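Fitik home handling service – gallery

Fitik records everyday household handling for companies that are teaching robots to do it. You send us the list of tasks, we carry them out with hand-held grippers in ordinary homes, and you get the recordings back sorted by task. This page goes with our clothing work. The kitchen and bathroom galleries have their own pages and will be linked from the menu when they are ready.

All the clothing work is done in lived-in rooms. We don't clear them first and we don't bring our own furniture. If a bed has cushions and a pile of washing on it, it stays that way unless the client has asked for a plain background, in which case we use the room at Binell and charge the studio rate.

What the clothing set covers

Set C has 153 garments in it at present: shirts, trousers, knitwear, children's things and outdoor coats. Tasks are laying out, folding, turning right side out, hanging, and opening and closing fastenings. Clients can order the whole set or pick by garment type. The smallest order is 69 recordings.

Coats were added in October after several requests. They take longer than shirts and cost a little more per recording. Quilted ones are the slowest, as the filling pushes back when you fold it and the shell slides on most bedding. We allow extra time for them in every booking and don't rush the operator.

What you receive

Video from the gripper, a task label for each recording, and a sheet listing garment type, main colour and fastenings. Files come through the Plunosach download page and stay there for a month. Failed attempts are kept in and marked as failed – if you would rather not have them, say so when ordering.

Checking is done by Wieczorek, who look at every recording once and send back anything with the wrong label. In the last batch they went through 1263 recordings.

Picture notes

The view is the one you get in the recordings, from the gripper looking out over its own fingers. Click to enlarge.

Coats, laying out. Navy quilted jacket, front side up on a white bed cover, with the blue finger pads over the lower half. Long metal zip down the front and a crest on the chest. Listed under dark, shiny and zipped. 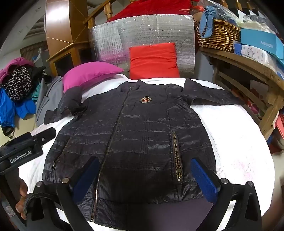
Ordering and samples

Samples from Set C are free and come as one folder. Write to the Fitik office with the garment types you need and whether you want lived-in rooms or the plain one. Quotes normally go out within three working days.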